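Fabbri to hand tray loading to robot arms at its Nokomero works

Packing staff keep their jobs and move to inspection and cell setting under new agreement

Component maker Fabbri is to bring in robot arms for the loading and unloading of small parts at its Nokomero works from April. The work is now done by hand, on shifts that run day and night.

The company has 1,172 employees, of whom 339 work in the packing and sorting hall at Nokomero. No jobs will be lost as a result of the change. Staff who now fill trays by hand will be offered training for posts in inspection, cell setting and stock control, on the same grade or higher.

The arms will be supplied and fitted by Terent, which has worked with Fabbri on the layout of the hall since last year. The first 2 cells will go in at the north end, beside the existing conveyor, and will run alongside the manual benches until both teams are satisfied with them.

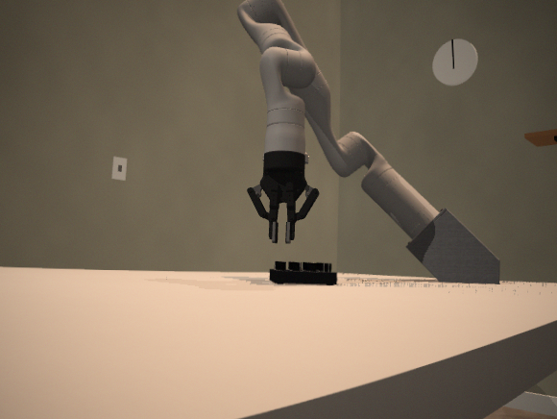
Fabbri chose tray loading as the first job to automate after a review of strain injuries in the hall. Staff on the benches bend and reach for most of a shift, and wrist and shoulder complaints are the most common reason for sick leave in the department. Small parts that stand close together in a row, like the five black blocks on their low tray beneath the gripper, are tiring to handle for hours at a time and easy to knock over. In the new cells the arm will do the lifting and placing, and the operator will check the parts, clear faults and decide when a tray is fit to leave.

Each operator will look after one cell and will be able to stop it at any time without asking a supervisor. Output targets for the hall will stay as they are for the first year. Night shift allowances are not affected.

Training will take place in paid working hours at Nokomero, using Jotel, the simulation software in which Terent plans its cells. Operators will practise changing grip positions and tray layouts on screen before they work with the arms themselves. The course lasts 2 weeks, with a further spell on the shop floor under a trained setter.

Staff representatives will meet managers each month while the cells are being fitted. Any plan to add further arms at Nokomero will be put to them first.

ENDS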